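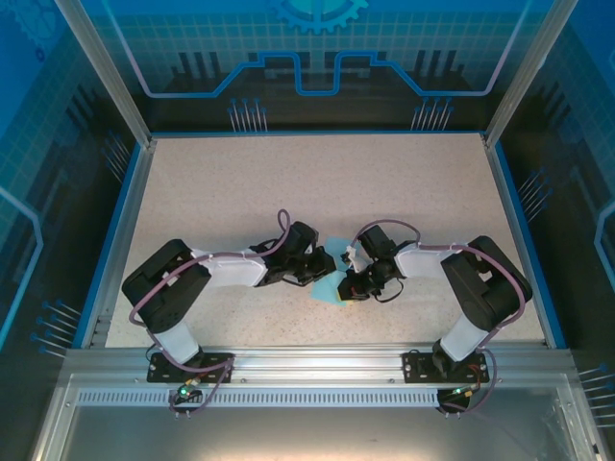
Another checklist

May 22, 2026

Print this post
E-mail this post

Somebody sent me the Jeltstead good practice guide for small two-arm cells and asked whether I'd be adopting it. It runs to 62 pages. I read all of them over two evenings, with a pencil, and my answer is that I'll be adopting maybe four.

My problem with guides like this is that they get written by people who want a box to tick. Section 3 says cables shall be "suitably restrained." Fine. Suitable to whom? A cable tied down tight along a link looks very tidy until the wrist turns all the way over and pulls on the connector. You need slack at every joint, and you need to run the arm through its whole range by hand, power off, and watch where the slack goes. The guide gives cable color its own table and gives slack half a sentence.

Then there's the shared zone. Jeltstead wants a fixed minimum gap of 38 millimeters between grippers at all times. I'd love to know what job they had in mind. If two arms are going to pass a piece of cloth from one to the other, or pull it flat between them, the grippers have to come close. That's the work. A rule that forbids the work gets switched off in the first week, and after that you have no rule.

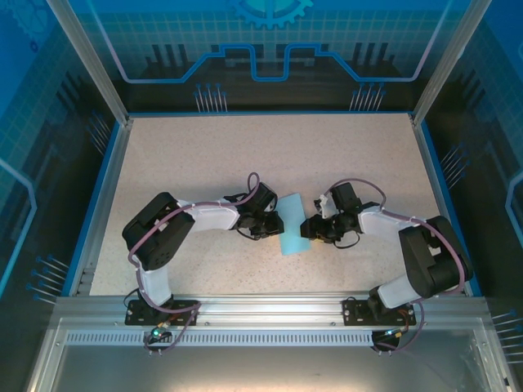

What I would write down is slower speed inside a marked middle area, one arm that always yields, and a stop that cuts both arms together. Yara Sabbagh argued for almost exactly this when we were both at Grareck, and she was told it was too simple to be a standard. She had it taped to the cell door anyway. I've copied it into every setup I've had since.

I'm no kinder to the section on enclosures. Walls and a clear front panel are good, I'm for them. But the text reads as if having a panel settles the matter, and there is nothing on what happens when a person opens it with the arms live. Do the arms hold position? Do they go limp and drop whatever they've got? On small servo arms those are very different outcomes, and I've seen vendors who couldn't tell me which one I was buying. Kanaan at least puts it in the manual. Bruletti's manual is 592 pages and I never found it.

Status lights get a whole page. A green light on a board tells you what the board's designer wired it to tell you. Sometimes that's only "I have power." Please don't train new people to read green as safe to reach in.

The parts I'm keeping: check the mounting bolts before each shift, write down the name of whoever changed the program last, keep soft test pieces for new routines, and re-zero both arms after any bump. These are good habits and they fit on an index card.

The comment period is open for another 14 days. I'll be sending in the slack thing and the door thing. Last time I sent comments on one of these I got a form letter and a survey about the form letter, so we'll see.

Print this post
E-mail this post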